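Plisalura (instalación)

Plisalura es una instalación de vídeo y animación digital de la artista Pradell, presentada por primera vez en la sala Prarkden en septiembre de 2023.
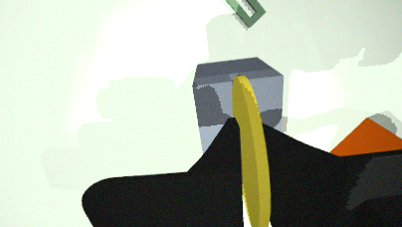 Según Gwilym Pritchard, la obra «se entiende mejor de pie y de espaldas a la pantalla principal», porque en esa posición el sonido llega antes que la imagen y el espectador reconstruye el paisaje de memoria. Achilleas Margaritis discrepó de esta lectura en una réplica posterior, en la que sostuvo que la banda sonora es un añadido tardío y que las primeras versiones de la pieza se concibieron mudas. La discusión entre ambos ha condicionado buena parte de la recepción crítica de la obra.

Origen y título

El proyecto parte de una serie de dibujos a tinta que Pradell realizó durante una residencia en el taller Đỗ, espacio dedicado a la edición gráfica y a la impresión de gran formato. Los dibujos representaban laderas aterrazadas vistas desde una altura media, sin figuras humanas ni edificaciones. De ese conjunto, formado por 201 láminas, la artista seleccionó 16 para elaborar los primeros modelos tridimensionales. Las restantes se conservan en el archivo del taller y no se han expuesto.

El título es una palabra acuñada por la autora a partir de «pliegue» y «llanura». En los cuadernos de trabajo aparece también la forma «Plisallura», abandonada antes de la primera presentación pública. Algunas reseñas tempranas recogen por error esta segunda grafía.

Descripción de la obra

La instalación consta de tres proyecciones sincronizadas que se muestran en una sala rectangular. La proyección central ocupa la pared más larga y reproduce el recorrido lento de una cámara virtual sobre un terreno ondulado. Las dos laterales, de menor tamaño, ofrecen el mismo terreno desde posiciones fijas, de modo que el visitante puede comparar el punto de vista móvil con el inmóvil. El ciclo completo se repite sin títulos de crédito ni pausa.

El terreno se construyó mediante superficies de color plano, con una iluminación uniforme que elimina casi por completo la sensación de hora del día. Pradell renunció de manera expresa a las texturas fotográficas, habituales en la simulación de paisajes, y limitó la vegetación a volúmenes geométricos simples. En el texto de sala la artista relaciona esta decisión con los mapas en relieve escolares, cuyos colores indican altitud y no materia.

El suelo de la sala se cubre con una moqueta gris de pelo corto. No hay asientos. En el montaje original se previó un banco corrido junto al acceso, pero fue retirado a petición de la autora durante la semana de inauguración – decisión que motivó varias quejas en el libro de visitas –. En montajes posteriores se autorizó el préstamo de sillas plegables.

Sonido

La banda sonora se compone de grabaciones de viento y de roces de papel, procesadas hasta hacer difícil su identificación. Se reproduce por altavoces situados en la pared opuesta a la proyección central. No existe correspondencia directa entre los cambios de imagen y los del sonido, cuya duración es algo menor que la del vídeo, por lo que ambos se desfasan progresivamente a lo largo de la jornada.

La cronología de este elemento es objeto de controversia. Margaritis se apoya en una hoja de especificaciones sin fecha en la que el apartado de audio figura en blanco. Pritchard considera que se trata de un borrador administrativo y que no prueba nada acerca de las intenciones de la artista. Pradell no se ha pronunciado sobre la cuestión.

Exposiciones

La primera presentación tuvo lugar en Prarkden, donde la instalación ocupó la sala de la planta baja. La muestra se clausuró el 2023-10-08 con una conversación pública entre la artista y los responsables del taller Đỗ. Con motivo de la exposición se publicó un cuaderno de 200 ejemplares numerados que reproduce los dibujos seleccionados, acompañados de un ensayo de Pritchard.

Una versión reducida, con una sola proyección y sin sonido, se mostró después en el propio taller. La autora la considera una obra derivada y la cataloga por separado con el título Plisalura (estudio). Difiere de la principal en el recorrido de la cámara, que aquí avanza en sentido inverso, y en la ausencia de las vistas fijas.

Recepción

La crítica destacó de forma general la sobriedad de los medios empleados. Pritchard situó la pieza en la tradición del panorama decimonónico, del que conservaría la escala envolvente y la promesa de un lugar accesible, aunque privada de todo dato topográfico reconocible. Margaritis rechazó la comparación por entender que el panorama exigía un espectador situado en el centro, mientras que en Plisalura ningún punto de la sala permite abarcar las tres proyecciones a la vez.

Otros comentarios fueron menos favorables. Se reprochó a la instalación una duración excesiva y una dependencia del texto de sala, sin el cual la referencia cartográfica resultaría difícil de advertir. También se señaló que la luz procedente del vestíbulo restaba contraste a la proyección lateral izquierda en el montaje de Prarkden, deficiencia corregida con la colocación de una cortina doble.

Conservación

La obra se conserva como conjunto de archivos digitales acompañado de un manual de montaje. El manual fija las proporciones de las pantallas, la distancia mínima entre los proyectores y el nivel del sonido, pero deja a criterio de cada sede el color de las paredes, siempre que sea mate. Existen tres copias: una en poder de la artista, otra depositada en el taller Đỗ y una tercera, denominada de exposición, destinada a préstamos.

El manual admite la sustitución de los equipos cuando queden obsoletos y prohíbe, en cambio, volver a generar las imágenes con una resolución superior a la original.

Véase también

Instalación artística
Paisaje en el arte digital
Panorama (pintura)
Videoarte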